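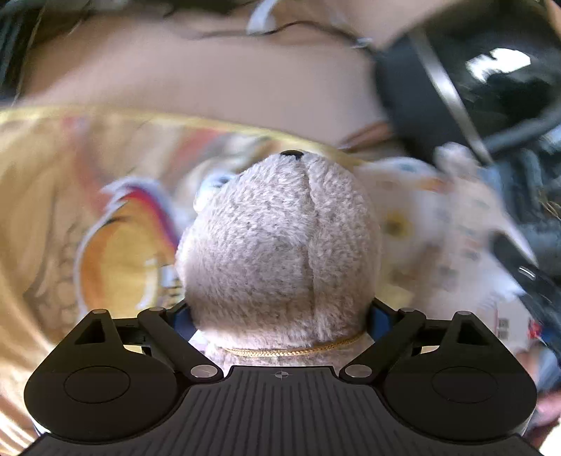 *Fig. 1. Plush head between the finger pads of the hand-held gripper.*

**Handout 5: demonstrations without a robot**

The policy is trained only on wrist views from a hand-held gripper. Each demonstration gives images, gripper width and tool pose. Soft items are the hard case: the shape changes under the pads, so width alone is a poor label for grasp state.

Fig. 2: printed muslin at the blue fingers.

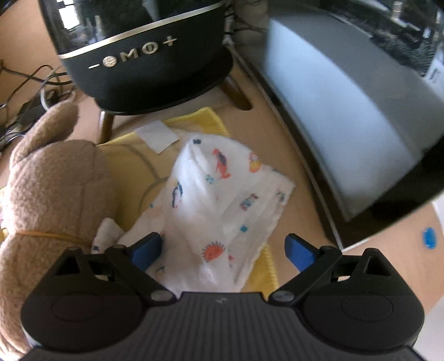 Jocelyn Sison asked whether width should then be dropped from the input. Keep it; the Effiong baseline needs it. Compare both versions over 40 trials.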